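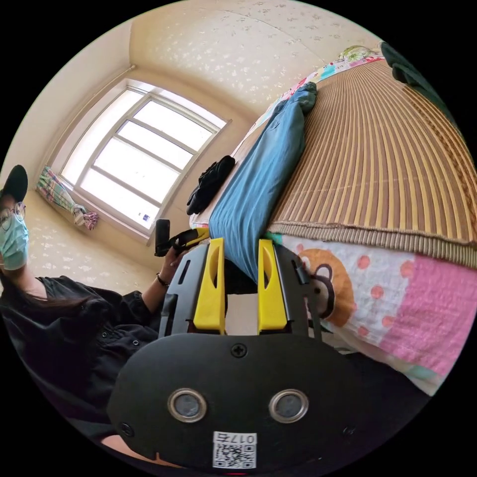 Page last changed: July, 16:40

From: Raelene Tomoana
To: Kong Street allotments list
Subject: Re: water butts and the hose rota

Quick one as I'm off out in a minute. Replies under Fares's bits.

Fares Harb wrote:
> Can someone tell me what's happening with the tap by plot 9? It was
> dripping when I left last night and the pressure was hopeless. Also are
> we still on the old hose rota or the one Hui-mei sent round? I've got
> both on the shed door and they don't agree.

Tap – washer's gone again. Cheuk-hei has a spare and says he'll fit it before the weekend. Until then turn it off hard and then give it a bit more. Please don't use pliers on it, the handle is cracked already.

Rota – Hui-mei's one. Bin the other. Only change is that the top plots go first in the evening, from 6 till 7, then the rest of us. If you miss your slot just ask whoever's there, most people don't mind.

> And is anyone going in on a bulk order for butts? Mine has split down
> the seam.

Yes! Yee-man got a price from Pastard, 300 litre ones, green or black, lid and tap included but not the stand. She needs 3 more names or they won't do free delivery. Email her not me, I'll only lose it. The Reltik ones are cheaper but I had one and the tap sheared off in the first frost, so up to you.

Stands – old paving slabs behind the compost bays, help yourselfs. Leave the blue-ish ones, they're for the path.

Other stuff while I'm here:

Meter reading was 346 this morning. Have written it in the book. Whoever does the next one please put the time as well, it makes teh sums easier.

Blight on two plots at the bottom end. Check your potatoes, bag anything spotty and take it home, not in the compost.

Someone's left a good pair of secateurs on the bench. In the shed now, top shelf.

Fares – if you want a lend of my small butt till the order comes, it's empty, come and get it. Gate code is the same.

Raelene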